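机器人操作实训 讲义四
料箱抓取工位的作业规范
授课:Adel Berrada
修订:2019年8月24日

一、适用范围
本讲适用于 Gitley 实训室的料箱分拣工位。移动平台和传送带工位另见讲义六。国家标准和厂家手册的要求高于本讲义时,按高的执行。

二、开机前检查
1. 料箱用夹具固定在台板上,用手推箱沿,不应有位移。夹具手柄不得伸入手臂的运动范围。
2. 线缆和软管沿手臂走线,留足弯曲余量。手臂转到各关节极限附近时,线缆不得绷紧,也不得挂住箱沿。
3. 台板上的胶带标记不得擅自揭除或移位。标记破损的,先报告,再重贴。
4. 示教器放在伸手可及、又不在手臂运动范围内的位置。急停按钮每班试按一次,记入点检表。

三、物品摆放
训练用物品应包括软硬不同、形状不同的几类,允许互相叠压。易碎品、带液体的容器和有尖刃的物品不得入箱。单件质量不超过夹爪额定负载的87%。
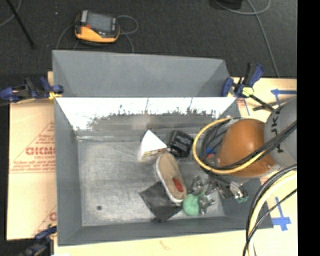
图4-1 料箱抓取作业,手臂由右侧伸入箱内,箱体周边以夹具固定

四、运行中的要求
首次运行新程序,速度倍率设为20%,连续完成2轮无异常后方可逐级提高,未经教师同意不得用到100%。夹爪在箱内时,任何人不得把手伸过箱沿。需要整理物品,先停止程序,待手臂退到箱外的等待位,再切断伺服电源。
夹爪碰到箱壁或箱底时应立即停机。复位前检查指尖和关节,并在记录本上写明碰撞位置和当时的速度倍率。

五、常见违规
点检表事后补填;一人持示教器、另一人在箱边取物;用扎带把线缆捆死在关节处。这几项在六月的考核中扣分最多。

六、课后作业
阅读 Rathnayake 编写的《工位风险评估表》填写说明,按本组工位完成一份评估表,下次课前交。评估表须写明危险源、可能的伤害、现有措施和剩余风险,由同组另一人复核签字。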